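Visit to the Godano furniture works, February

The finishing shop was the second stop. Ayana Kahsay took us through the tabletop line, where boards are sanded in three passes before staining. Coats are left overnight and inspected at 19 degrees. Skireck supplies the stain.
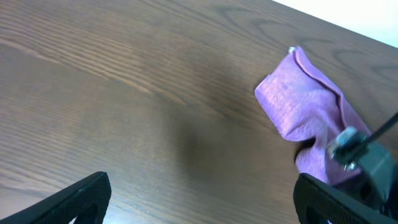

Dark brown tabletop with curved grain towards the far edge; purple cloth at right.

Sheen is judged by eye under side light, and straight grain is checked separately from arched figure. Palesa Mabaso asked about rejects. Two in the previous batch, both for edge runs. Packing closes at 6.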